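A table, a blue arm and a very good afternoon at Udstead 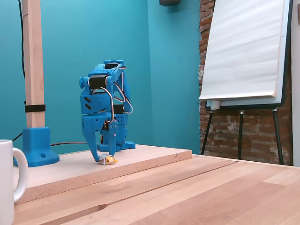 I had planned to stay an hour at the Simeck open day and ended up there until they were stacking the chairs. The organizer, who has been building small arms at home for years, was still grinning when we finally sat down to talk.

"We expected maybe two dozen people and 139 signed the sheet," she told me. "I ran out of name stickers before lunch!"

What I loved was how close everyone could get. Most of the blue plastic is 3D-printed, and she was happy to talk about every bit of it, down to the pieces she had printed twice (the wrist, mainly, which took 10 tries to get right). "People think it must be a factory thing," she said. "Then they see the cables looping around and the little motors, and they start asking what it would take to make one."

The talks were short, and the one on grippers was my favorite. One jaw stays put, the other closes against it, and that simple setup can manage a surprising range of small things. "Soft wrappers are the hard ones," she said. "They fold, they slide, they look different every time. I could watch it all day."

Her youngest visitor asked if the arm ever gets bored. "I said I'd have to get back to him on that."

The next open day is planned for December, with 24 places for anyone who wants to try the controls. I've already put my name down.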